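Putting memory back into an old desktop

28 February 2018

I wanted to write this post already in June, when I started to repair old computers, but at that time I had more questions than answers. Now I have a bit more experience and also a small collection of mistakes, so maybe it is useful for somebody who has an old tower under the desk and wonders if it is worth opening.

The reason why I come back to the subject is a simple one. In Lotthorpe, where I live, the shop Urban sells used memory in a cardboard box next to the till. The modules are not sorted. You have to read the small labels yourself, and the light in the shop is bad, so I recommend taking a torch and some patience. I bought two modules there for 14 pounds, and at home I discovered that one of them was for a laptop. It is shorter, and I should have noticed it.

Before you buy anything, look up the model of your computer. The manufacturer normally gives a page where it says which type of memory the board accepts, and how much in total. The types look very similar from a distance, but the notch in the lower edge is not in the same place, and a module of the wrong type will not go in. Please do not try to convince it with force. I have heard of people who filed the plastic, and I don't want to know how this ended.

For the work itself I always lay the tower on its side. When it stands upright, you must push the module in from the side, and the whole case slides away from you over the table. Lying down, the board is flat and you can press straight downwards. Pull out the power lead first, then press the power button once to empty what is left in the power supply. Then touch some bare metal of the case with your hand. I do this every time, also when I have only gone to make tea and come back.
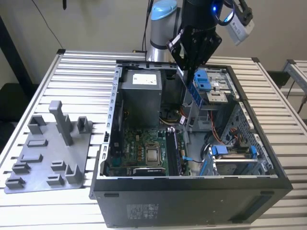 The slots have small clips at the end, and these must be open before the module goes in. On some boards there is a clip at both ends, on others only at one. Hold the module by its short sides or by the upper edge, never by the gold contacts. Then compare the notch with the little bridge in the slot. If they do not meet, turn the module around and look again.

Now comes the part which made me nervous the first time. You need more pressure than you expect. The module stands in the slot and looks finished, but it is not finished. You press on one end until the clip moves up, then on the other end. There is a click, and the board bends a very little under your thumbs. I stopped at this point on my first computer because I was afraid to break it, and then I spent 90 minutes searching for a fault that was only a module not pushed in completely. The computer gave me beeps and a black screen - nothing else.

If you have taken the cooler off too, do not switch on the machine to test the memory. Clean the old paste from the processor with a cloth and some alcohol, put a small amount of new paste on it and mount the cooler first. I use the paste from Gultum because it comes with a little spatula, but I cannot say that it is better than others. For me the cleaning takes longer than everything else together. Old paste becomes like dry chalk, and it gets under the fingernails.

A word about dust. I blow it out before I open any slot, otherwise it falls in exactly where the contacts are. A soft brush is good for the corners and for the drive cage, where the dust hides behind the small holes.

After that I look at all slots with the torch, one after the other, and only then I decide where the modules will go. With two equal modules it is normally better to put them in slots which belong together. The manual tells you which ones, and often they have the same colour. When all of them are black, like on many office computers, you have to look for the small numbers printed on the board.
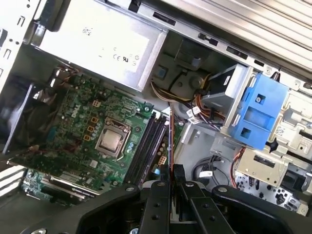
Idow wrote to me under my last post that the order of the slots makes no difference at all, and that on an old office machine one can fill them from whichever side one likes. "I have done it for years and every one of them started," was the end of the comment.

I agree that they start. My own machine started too, with the modules in the wrong pair, but the start screen showed a warning about the memory configuration, and I had to press a key each morning. After I changed the position of one module the warning was gone. So I would still read the manual.

When everything is back in its place, I start the computer with the side panel still off, and I keep my hands away from it. If it beeps, I switch off, pull the lead and press the modules again. If the full amount of memory appears in the setup menu, I close the case. The screws of the side panel I keep in an egg cup during the work, and so far all of them have come back.

Next I want to change the hard drive in the same computer, but first I must find a longer cable.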